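The Button Tin

By Poonam Awasthi

When my aunt died she left the house to my cousins, the good rugs to the neighbour who had always admired them, and to me, in an envelope with my name spelled the old way, the key to a sewing box I had never seen. It took me until October to go and find it. I am like that with errands, I put them behind other errands until they have grown whiskers.

The box was under the stairs at 127 Semwal Road, behind a folded deckchair and a great many jam jars. Inside was a half-finished cardigan in a green I can only call hopeful, and beneath it a biscuit tin full of buttons. Oh, the noise of that tin! I was six again at once, flat on my stomach on the kitchen floor, while she stood over the stove and told me which button had come off whose coat, and what sort of person they had been to lose it.
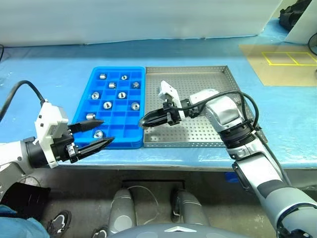 I took the cardigan home on the bus and sat with it in my lap like somebody's cat. It wanted one sleeve and a collar, and five buttons down the front, and I had not knitted since school. So I carried the whole business down to Pieter Van Beek, who kept the wool shop at the bottom of our hill and was known to be short with beginners.

He turned the cardigan inside out before he said a word.

"Who made this?" he asked.

"My aunt."

"She was left-handed," he said, and his voice went quite soft. "She used to come in for this green. She always bought one ball too few, so that she'd have to come back."

I had never known her to climb down that hill for anything. She sent us children for the milk, she sent us for the stamps, she said her knees wouldn't have it. And yet there he was, going pink about the ears, reaching up to the top shelf for a paper bag with her name on it - one ball, put by, the price still pencilled on the corner.

He wouldn't take the money. He pulled out the other stool, though, and put the kettle on, and showed me how to pick up the stitches where she had left them.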